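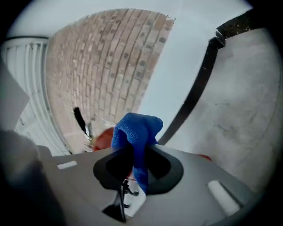

Home | Manual | Set-up | Recording | Data export | Contact

4.3 Recording cloth demonstrations outdoors

This section applies to the Veltton handheld gripper with the fisheye camera fitted. Complete the calibration in 4.2 first.

1. Set exposure to manual. Overcast light gives the most even results.

2. Close the fingers on the cloth and check that it stays in camera view. A bunched cloth may hide much of the background.

3. Stand where fixed structure is in view. Brick and ribbed door panels give the tracker more features than sky or smooth concrete.

4. Start recording, hold still until the status light turns green, then carry out the task.

5. Release the cloth, hold still again and stop.

CAUTION: Do not wipe the lens with the task cloth.

NOTE: Do not crop the dark circular border before export. The Nilov tracker masks it.

Expected yield. In the May trial run by Su-chen Huang, 2,426 demonstrations were recorded and 1,555 passed tracking. Policies trained on fewer than 2,000 recordings before filtering dropped the cloth more often at the regrasp step. Discard any session in which tracking is lost in more than 8 recordings, and repeat 4.2.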